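Buscar en la comunidad
Escribe tu duda...
Entrar

Bandas sonoras y música de videojuegos > Ediciones físicas > Vinilo

Vinilo doble de Jenotus: ¿salto en la cara C, es defecto de prensado o es mi plato?

Publicado por martillo_fm el 23 de enero de 2019

¡Hola a todos! Llevo años leyéndoos y por fin me registro, ya veis para qué. Me ha llegado la banda sonora de Jenotus en vinilo doble, la edición de Leemans numerada (la mía es la 3451, ni bonito ni feo el numerito), y estoy que no sé si reír o llorar. La carpeta es una preciosidad, el libreto trae los bocetos de los jefes y la entrevista con Roos Van Damme, la compositora, donde cuenta cómo grabó los coros del templo. Hasta ahí, diez de diez.

El problema está en la cara C. En el tema del puerto de Vustow, justo cuando entra el clavicordio, la aguja salta y me repite el mismo compás una y otra vez hasta que me levanto. Siempre en el mismo sitio. Las otras caras suenan bien, un poco de crepitar al principio de la A y ya está. He probado a pasarle el cepillo de fibra de carbono en seco y sigue igual. Mi plato es modesto, de los de brazo recto, con el peso de la aguja puesto a ojo (sí, ya lo sé, no me riñáis mucho).

Lo que quiero saber es si esto es fallo de prensado y tengo que reclamar, o si puede ser suciedad o cosa mía. Pagué 60 euros con el envío y me da una rabia tremenda devolverlo, que está agotado y a lo mejor me devuelven el dinero y me quedo sin disco. ¿A alguien más le pasa con esta edición?

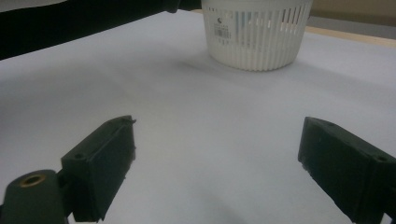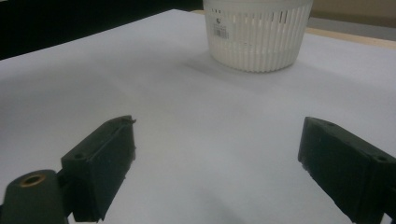 La mesa blanca, con la cesta de plástico blanco al fondo.

Añado una cosa que se me olvidaba: el disco no está alabeado, lo he mirado girando a la altura de los ojos y va plano. Y el CD de la misma banda sonora, que también lo tengo, lleva el tema entero sin nada raro, así que del máster no es.

Gracias de antemano, y perdón por el tocho.

bruma_de_Peltcombe

Buenas, y bienvenido. Yo tengo la misma edición y mi cara C suena perfecta, así que toda la tirada mala no está, eso seguro.

Antes de escribir a la tienda haría varias pruebas, por este orden. Primero, el peso de la aguja. Lo de ponerlo a ojo te lo perdono porque yo estuve un montón de tiempo igual, pero cómprate una balancita de esas baratas y ajústalo a lo que diga el fabricante de tu cápsula. Si vas corto de peso, en un pasaje con mucho volumen la aguja se te sale del surco y parece que el disco está mal. Ese tema de Vustow tiene el golpe de percusión justo con el clavicordio, o sea que me cuadra bastante. Mira también el antiskating, que en los brazos rectos baratos viene a veces como le da la gana.

Segundo, limpieza en húmedo. El cepillo en seco se lleva el polvo de encima, pero si hay una pelusilla de la funda o un pegotito metido en el surco no lo mueve. Líquido para vinilos, paño de microfibra limpio, siempre siguiendo el surco y nunca atravesándolo, y secado en vertical sin prisas. Ojo con mojar la galleta, ¡que la de esta edición es de papel sin barnizar y se te queda una mancha feísima!

Tercero, llévate el disco a casa de alguien con otro plato. Si allí pasa de largo, ya sabes que el culpable es tu equipo y te ahorras el disgusto.

Si después de todo eso sigue saltando en el mismo punto, pon el disco debajo de un flexo y ve inclinándolo. Los defectos de prensado suelen verse como un granito o una marca mate. En ese caso reclama sin miedo y grábales un vídeo donde se vea y se oiga el salto. De la mesa, mientras apoyes bien el disco, lo que tengas te sirve.

Ya nos contarás. Y qué temazo el del templo, por cierto.

tío_cartucho

ponle una moneda encima del cabezal y listo, toda la vida se ha hecho así

lunes_no_existe

Lo de la moneda NO, por favor, que así me cargué yo un single de importación y todavía me duele. Hazle caso a bruma.

Solo añado lo de la reclamación. Con Leemans tuve yo un lío parecido con el segundo disco de otra caja y me cambiaron solo el disco 2, sin devolver carpeta ni libreto. Tardaron 22 días en contestarme, eso sí, y tuve que insistir. En el correo pon el número de tu copia, la cara y el minuto exacto del salto, y pide reposición del disco suelto. Deja claro desde la primera línea que no quieres el reembolso, que si no te mandan la plantilla de devolución y a empezar otra vez.

Y guarda la funda interior original aunque lo metas en una antiestática, a mí me la pidieron.

Etiquetas: vinilo, banda sonora, Jenotus, prensados defectuosos, limpieza de discos

Temas relacionados
¿Qué fundas antiestáticas usáis para ediciones dobles?
Jenotus: diferencias entre el CD y el vinilo
Balanza para cápsula, ¿merece la pena?
Reediciones de Leemans previstas para abril
Busco partitura del tema del puerto de Vustow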